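4.2 The open afternoon

We had been planning the visit for so long that by the time it came round we had rather lost sight of what we wanted from it, and it may help the reader if we set that down before going any further. The earlier sessions at Rerkau had shown us how the arm behaved with people who already knew it. What we lacked was any idea of how it looked to somebody walking in from the street, with a coat over one arm and plenty of questions. We therefore asked Nandanell to send out 60 invitations, and we kept the objects on the table as plain and homely as we could (Figure 6).
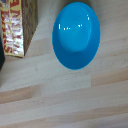
Figure 6. A blue plastic bowl and a printed cardboard package on the wooden tabletop, from the wrist camera.

Rerkau, March

The doors opened at two, and 36 visitors came, a good many more than the room comfortably holds! Přemysl Štefanec, who had kindly agreed to lead the demonstration, began with a short welcome and then let people choose for themselves what they would like to see attempted. We had written out a running order, and it was given up within minutes, much to everyone's benefit. Visitors were far more willing to talk once they had been asked for their opinion, and several stayed on through the tea break to carry on a conversation with the person beside them.

What they asked about most was the grip. We had expected questions about speed, or about cost, and had prepared a little card on each, but people wanted to know how hard the fingers press, and whether the arm can tell a smooth thing from a rough one.

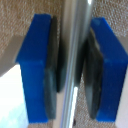
A retired fitter from Rarnidska put it very nicely when he said that he would trust a hand sooner if he could see it hesitate, and his remark comes back in one form or another in around a third of the comment sheets. We have tried to do it justice in Section 5, where the sheets are taken together with the longer interviews held later at the Vaněk workshop.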